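# The Spare Hand

The form had one line for the item, one line for the price, and a box marked "Reason." Peter Halás had filled in the first line before lunch. It said *robot hand, left, spare*. He had been looking at the other two since.

Kulovent bought its equipment once a year. Requests went to Irena in the front office, with two quotes stapled to each, and she put them in a spreadsheet and sent it upstairs. Whatever was in the spreadsheet on Tue 9 December had a chance. Whatever wasn't could wait another year. It was the afternoon before, and Peter had one quote on paper and the other on his phone.

The first was from Flidotau, which had made the hands they were using now. Flidotau wanted 2,379 for a left hand, delivered. The second was from Palacios, a reseller that took back hands from closed projects, replaced the tendons and sold them again with a short warranty. Palacios wanted 2,015.

He wrote 2,015 on a sticky note and put it on the edge of his screen. Then he went back down the hall to the tea table.

They were working through tea that month. The job was called Kidus, a name that had come with the contract, and it was a list of small tasks with household things. Pick up the bag by its tag. Hold it clear of the table. Carry it to the pot. Lower it in. A person could do the whole list while talking on the phone. The robot did it one line at a time, and Peter wrote down which lines it got through.

"Tag again?" said Marta from the control desk.

"Tag again."
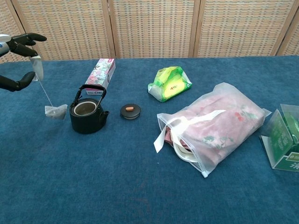 "You got your second quote?" she asked.

"Palacios. Two thousand and fifteen."

"Is that with the wrist adapter?"

Peter didn't answer right away. He was watching the string.

"Because theirs come without," Marta said. "When I was at the other place we bought a right hand from them, and it sat in a drawer until the adapter came. It comes from a different warehouse. You have to ask for it."

"How long did it sit?"

"I don't remember. Long enough that we were using the drawer for other things."

He wrote *adapter* on the back of his hand and they went on to the next line of the list. The left hand did its part. Then Marta had it open and close ten times, the way she did every afternoon, and they both listened. The index finger had a click in it. It had been there for three weeks. It was not a loud click, and it had not yet cost them a task, and that was the trouble with the box marked "Reason." Upstairs did not like to pay for things that had not broken yet.

"It's still there," Marta said.

"I heard it."

"Put that in the form. 'It clicks.'"

"I need something better than that."

"Put in what a day costs, then. You, me, the room. Then put in how many days we'd sit here if it went."

He thought that was a good idea, and he was a little annoyed that he hadn't had it himself. He pulled a chair over to the end of the control desk and called Palacios.

A man there looked it up for him. The adapter was extra. With the adapter and the freight it came to 373 on top. It could ship separately, in up to four weeks, and the man could not promise it before the holidays.

Peter thanked him and did the addition on the back of the task list. Then he did it a second time.

"Well?" said Marta.

"It's nine dollars more than the new one."

"The used one is?"

"The used one is."

She laughed and reset the arms. He sat with the pencil for a while. He had told Irena that morning, in the kitchen, that he'd found a way to save the company some money, and she had said she was glad to hear it. He would have to go and tell her something else.

"You could leave the freight off," Marta said. "Some people do. It lands in another column."

"It's the same money."

"I'm only telling you what some people do."

He looked over at the table. There were still three lines left on the list, and the quotes weren't going to change before five.

"Let's finish the tea," he said. 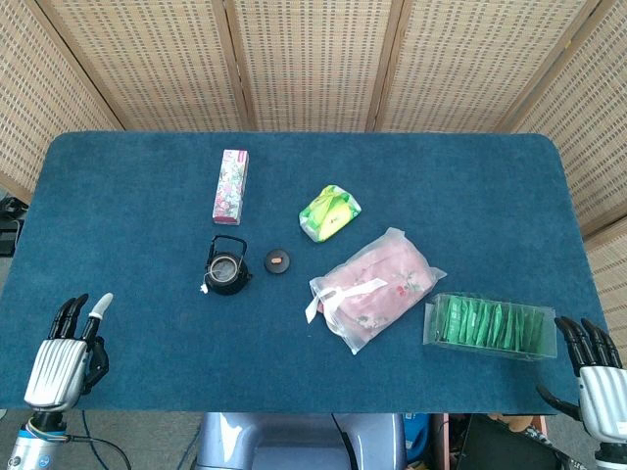 ## Tuesday

Irena's office was warm and had a plant in it that took up most of the window. She read the form standing up.

"I thought you had a cheaper one," she said.

"I did. It stopped being cheaper."

She turned to the second quote. He had stapled the Palacios page behind the Flidotau page and written the adapter and freight at the bottom in ink, with the total underlined. She checked his sum against her calculator.

"Nine dollars," she said.

"Yes."

"They'll ask me why you need a left one and not a right one."

"The right one doesn't click."

"That's not what you put here."

What he had put was four sentences long. It gave the price of an idle day, and the lead time for a repair, and the date in February when the Kidus tasks were due. It said the present hand was in working order and that he expected it to need service before that date. He had crossed out "expected" and written "expects" and then changed it back, so the line was hard to read.

Irena typed the whole thing into the spreadsheet while he stood there. She asked him whether Flidotau was one word. She asked whether it should go under tools or under spares, and he said spares, and she said there was less in spares this year but fewer people asking. Then she put the pages in a tray.

"When will they decide?" he asked.

"When they've read it. You're after the forklift."

He went back down the hall. Marta had already started the list from the top, and had the left hand opening and closing over the blue table. She held up a finger for him to be quiet, and he stood in the doorway and listened with her until it had gone through all ten.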